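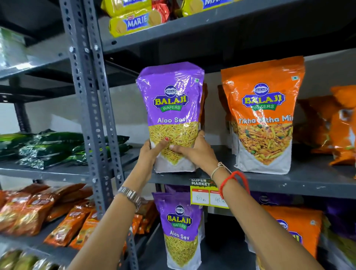
Larker Robotics Club

Shelf project update, for anyone following along since January. The task is the same as before: pick one named item off a store shelf, hold it steady, put it back facing forward. It sounds small. It has taken us most of the spring.

May 7, 2018

We work from first-person pictures of people handling packets in stores. One of the ones we labeled today is a purple Balaji Aloo Sev bag, held with two hands, one on each side, near the lower middle.

Grip position is what we write down first. Left hand, right hand, how high on the bag. Then the item name, then what is next to it on the shelf.

Neighbors matter more than we expected. The orange Tikha Mitha Mix on the same shelf has the same logo layout as the purple one. Our first classifier went by logo and mixed up flavors all the time. The new one looks at bag color and the food photo too.

Score on the old set was 70 percent. With the new labels it is still 70 percent, but the mistakes are different ones – fewer wrong flavors, more bags missed when a hand covers the name.

We have 193 pictures labeled. Two people label each one and a third settles it if they disagree. Slow, but we stopped finding typos in the item names.

Shiny bags are a pain. The glare moves every time the bag bends, and the edge finder takes a crease for a corner. Boxes and cans gave us no trouble at all.

The arm is a Stanon kit with 2 fingers. It can't copy a two-handed grip, so it pinches the top seam. Works on a full bag standing up. Fails on anything slumped over.

Next up is the meet at Kambridge. Team Yang is doing cans and jars, so we get the snack aisle to ourselves.

Still need to do: price tags. Handwritten numbers like 80 Rs and 45 Rs are beyond our reader for now. If you have done handwriting on a small budget, reply with what you used.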